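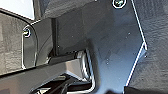
5. Getting the planner to believe in doors

I should say up front that this part of the software is the one I rewrote most often. Our first planner, which we called Kedo, treated a wardrobe as a box with a fixed front. It was lovely and quick, and it had no idea what a hinge was. If you asked it to put something away, it planned a neat straight path through a shut door, the collision checker threw the path out, and the two of them went round and round until the timeout kicked in.

So we gave every piece of furniture a small set of moving parts, and for each moving part the planner now keeps a guess at the angle and a number saying how much it trusts that guess. The trust leaks away with time. Once it drops too low the planner has to go and look again before it's allowed to move the arm anywhere near the part in question. I was nervous about the leak rate (too fast and the robot does nothing but stare at the furniture), and in the end we tuned it by hand over most of October.

5.1 Two views that don't agree

The head camera gives us the big picture and the wrist camera gives us the last bit of the reach. Merging them sounds easy! The wrist view is where most of my grey hairs come from. Large parts of it can be dark, matte and close to the lens, and bright rims and reflections make perfectly good straight edges as far as a line detector is concerned. A door edge is also a straight line. You can see how that goes.

Our fix was a mask. Arsalan Dogar wrote a little tool that takes the gripper model, projects it into the wrist view and blanks out everything the gripper covers, plus a margin of 10 pixels. Anything left over is allowed to vote on where the door is. The gripper is easy enough to find when a corner of it is well lit, and the short orange segment at the end of its slot makes a handy landmark for checking that the mask has landed in the right spot. A dark panel behind dark plastic is much nastier, and there we lean on the arm's joint readings and hope the calibration is still good.
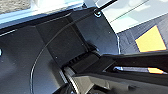 5.2 Soft things in front of hard things

Once the doors are open we have a new problem, and it's clothes. The depth data treats a hanging garment as a solid lump, so the planner wants to steer round it with the same respect it gives a wall. That's far too polite. You can brush past a sleeve, and you often have to.

We split the map into two layers, one for rigid stuff and one for soft stuff. Touching the rigid layer is forbidden. Touching the soft layer just costs extra, and the cost goes up with how deep the path cuts into it. A pale garment against a pale interior is the hard case for the labeller, particularly where the cloth drops over a shelf and hides part of its front edge. The rust-orange one on the left side is a doddle by comparison. When the labeller isn't sure we call the patch rigid, and yes, that does make the robot a bit timid.

The open doors themselves go into the rigid layer at whatever angle we last measured. They swing out a long way and take a surprising amount of room from the arm, so we plan the retreat before the reach – if there's no way back out between the doors, the reach never starts.

Figure 1. Head view with both doors open. The upper compartments hold garments (soft layer); doors, shelf and divider belong to the rigid layer.

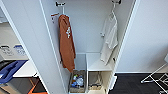

5.3 What counts as shut

Our first test for "shut" was a door angle below a fixed threshold. It was hopeless from the head camera, which looks down at a steep slant and squashes the lower half of the doors. We now look at three things together: the seam, the heights of the two handles, and whether the door faces fit a single plane. If one of them disagrees, the planner is told "don't know" and moves its viewpoint a little before asking again.

Things standing next to the wardrobe matter too. The drying rack on the right has thin rods that drop in and out of the depth data, so we grow anything thin into a chunkier keep-out shape and leave it there until the next full look.

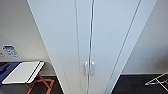

Pierina Sala and Arsalan Dogar, Gendine

We ran the whole thing on logged data before letting it loose, using 175 recorded sequences with the planner in the loop and the arm simulated. Replaying logs is dull, but it caught a horrible bug where the left and right hinges had been swapped in one config file. The replay tool steps at 20 frames a second and will stop on any frame where the door state changes, so you can poke at the vote from each camera and see which one talked the other into it. I'd build that tool first if I were starting over.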